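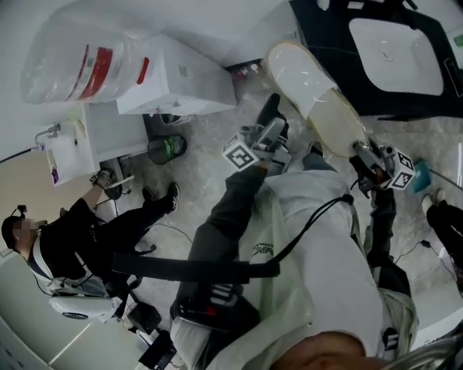
White shoes and a small washroom

I wear white slip-ons most of the year, and I have learned the hard way that the washroom is the best place in the house to clean them. The kitchen sink is out (food!), and the laundry tub is always full of something. So the washroom it is, usually on a Saturday morning before anyone else wants to get in there.

Start with the soles, before you even run the tap. Knock them together over the wastebasket and let the dry grit fall out. If your soles have a deep tread, go along the grooves with an old toothbrush or a wooden skewer. I used to skip this and go straight in with soapy water, and all I got was gray mud in the basin and a lecture from my sister-in-law Siriporn.

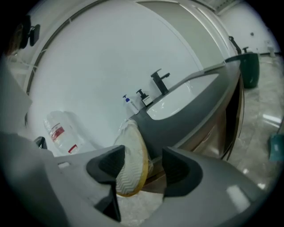

Check the tread first. A wavy zigzag like this holds on to grit.

For the uppers, I mix 2 teaspoons of dish soap into a bowl of lukewarm water. Hand soap works in a pinch, but the creamy kind leaves a film on canvas and then you're rinsing forever. Dip a cloth, wring it out well, and work in little circles from the toe back. Don't soak the whole shoe! The glue doesn't like it, and the insides take days to dry. For the rubber edge I use a paste of baking soda and water, leave it for eight minutes while I do something else, then wipe it off with a damp rag.

Beige or tan soles won't come up bright white however long you scrub, so please don't reach for the bleach. I did that once, in June, and ended up with yellow blotches all over a pair I really loved.

Stuff the toes with plain paper (newsprint can rub off on white) and stand them somewhere airy, away from direct sun. Mine get six hours minimum, overnight if it's humid.

Now the floor, which will have caught more than you think. Smooth marble-look floors show every drip once it dries, and if you have one, a flat mop is so much better than a string mop. It slides in close around the foot of the toilet, and you can toss the pad in the wash after. Real marble hates vinegar, by the way, so stick to a drop of mild soap in plain water. Pick up any cords before you start mopping and keep the water well away from them. 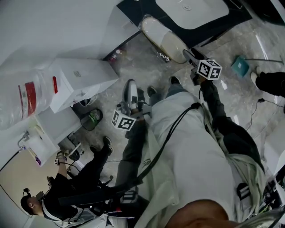
A flat mop with a long thin handle gets into the tight spots by the toilet.

I work from the far wall back to the door and leave the mop just damp. Our neighbor Sombat goes over his again with a dry towel under one foot, sort of skating, and his floor does look better than mine. I've started doing it too, in clean socks.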